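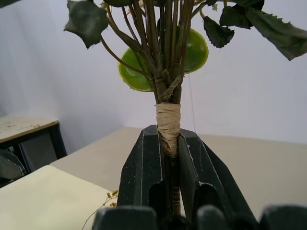

Home | Projects | Reports | Calls | Contact

Progress report to the fund: Clalinholm handling project
Report on the open day at the Skendamex workshop
18 March 2024

You asked for a report after the open day and said you would like it plain. I went in with doubts, as you know from my December note, and I came out with most of them still in place. A couple have moved. I will try to be fair about both.

The project is paid to show that a robot arm can do bench work on light, awkward goods for small packing firms. Clalinholm supplies the goods and the bench layouts, Skendamex supplies the arm and the software, and we report to you. The chosen goods are artificial stems, bouquets and dried flowers, which is how Clalinholm earns its living. They are a fair choice. They bend, they snag on each other, and no two bunches are quite the same shape.

What was shown

The handling demo ran on a plain tabletop against a white wall. The arm has a two-finger gripper, black, and the fingers are already scuffed and scratched along the edges. The main item was an artificial bouquet with dark stems, toothed dark leaves and a couple of round lime-green ones, bound near the bottom of the bunch with a pale tan wrap. The gripper takes the bouquet just under that wrap, where the stems are bundled tight, and holds it upright with the leaves fanned out above.

That is a sensible place to hold it. It is also the easiest place. A bundle of stems pulled together by a binding behaves much more like a stick than like a plant, and a gripper that can hold a stick is old news. The hard part of Clalinholm's work is at the other end, with the leaves, and before the binding goes on. I asked to see a loose bunch picked up from flat. I was told this was planned for the next stage. It was also planned for this stage, on page one of the work plan.

Over the day Skendamex logged 92 attempts at lifting a bound bouquet and setting it down again. Their sheet has 15 of those marked as failed. I have no reason to doubt the sheet, but I would like you to read it with two things in mind. First, an attempt that was stopped by hand and started again was entered once, as whatever the second go turned out to be. I saw this happen more than once and raised it at the time. Second, "failed" means dropped or missed. A bouquet that went down with a leaf folded under it counted as a success. At Clalinholm that bouquet would go back to a person to be fixed.

Small dried sprigs were on the program too, and that part was cut short when the schedule slipped. The two lifts I did see were slow and careful, and I thought they were the best thing in the session. The sprig came up in one piece both times. Two lifts prove very little, but if I were spending the money I would spend it there.

The talk

The slides before the demo claimed a pace of 800 bouquets a shift. I asked where the figure came from. It is a calculation from the arm's travel time with every lift working and a person feeding the bench without a break. Nothing at that pace was run on the day, and nothing near it. I have asked for the figure to be taken out of anything that carries the fund's name until there is a test behind it. Skendamex agreed to "review the wording," and I have written back that this isn't what I asked for.

There was also a short session on Okoth, the planning software. Okoth picks the grip point from camera views and is supposed to do so without being told where the binding is. It may well. But every bouquet I saw had a binding that was paler than the stems, and it stood against a plain wall. A fair test would use bindings the color of the stems and a messy background, like the real benches at Clalinholm. The software people took this well and wrote it down, which I can't say for every point I raised.

Who came

The sign-in list has 154 names. A good part of that was the two project partners and people from other projects in the building, so please don't read it as 154 possible customers. The small packing firms we want to reach were thin on the ground. The ones I talked to asked the same two questions: what does it cost, and what happens when it stops. Neither had an answer on the handout. The firm from Fakuldale stayed longest, asked to bring its own goods next time, and has since sent me its address and a list of items. That is a real lead and should be followed up before it cools.

Where the work stands against the plan

Bound bouquets, lift and place: shown, with the remarks above. I would call this met in part.

Loose stems from flat: not shown. Late.

Dried sprigs: started. Too little data to judge.

Cost sheet for small firms: not delivered. I have now asked three times.

Safety paperwork for the bench: delivered, read, no complaints. The visitor barrier was where the drawing said it would be and the stop button was tested in front of us before the first run.

Money

Spending is under plan, mostly because the second set of gripper fingers has not been ordered. Given the wear on the present pair I would like to know why. Skendamex says the scuffing is on the surface and makes no difference to the grip. Perhaps so, but they have no measurements either way.

What I ask of you

Please hold the next payment until the loose-stem test has been run with one of us in the room, using a counting rule agreed beforehand and bouquets picked out by Clalinholm. I would also move part of the travel money to more work on the sprigs. I am not asking you to stop the project. The people on the bench know their job and answered straight when asked straight. My trouble is with the slides.

The attempt log and the sign-in list will follow separately once Skendamex has corrected the restarted runs.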